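4.3 Workspace calibration and object registration

Carry out this procedure after the base controllers have started and before any plan is sent to the arms. The Irkora planner will not accept goals until both camera views are registered.

1. Open the Odbridge console and load the cell profile. Check that the software version shown is 344 or later.
2. Set the status port to 2000 in the Ginditz bridge settings.
3. Select Views, then Add, and add the two fixed cameras one at a time.
4. Lay out the objects on the table. Items that overlap in both views cannot be registered separately.
5. Press Capture in each view. Mugs, plates, the dish rack and the wicker tray should each receive an outline.
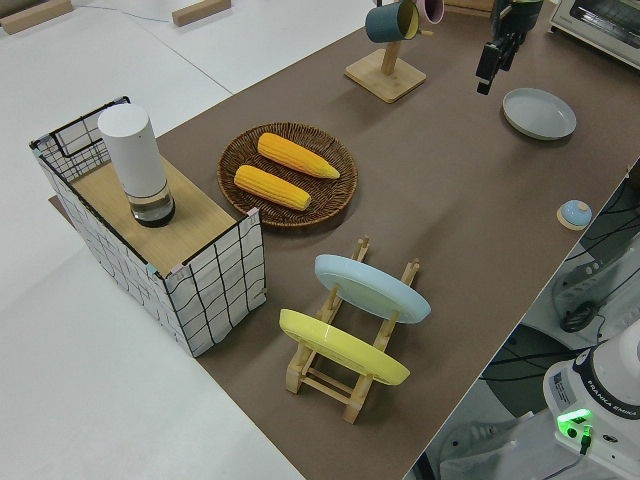
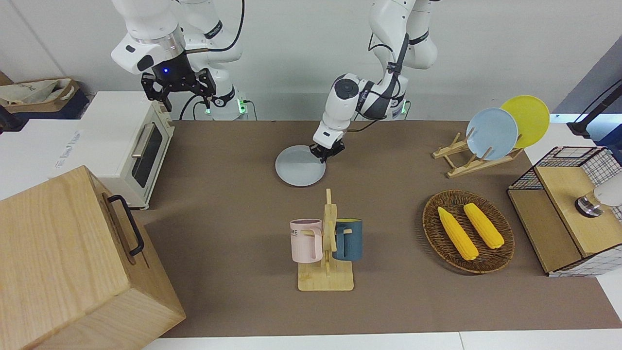
Planner and grasp settings

6. Open Planning and set the table surface as a fixed obstacle. Add the toaster oven and the mug tree as separate volumes.
7. For a plate lying flat, choose Rim as the grasp type. Centre is meant for small solid items and will be refused with error 138.
8. Set the approach speed limit to 248 and leave the retreat limit at its default.
9. Press Preview. Check the full path of each arm on screen, then press Send.

Note: Left and right in the console mean the robot's own left and right. In a view facing the arms, the robot's right arm is shown on the left - check the arm label before you confirm a goal.

Note: Glossy plates may give a broken outline. Lower the exposure in Views and capture again.

Caution: A green light at the base does not confirm that the planner is connected. Read the Link field in the console.

Caution: Moving a camera makes its registration invalid. Repeat steps 3 to 5 for that view.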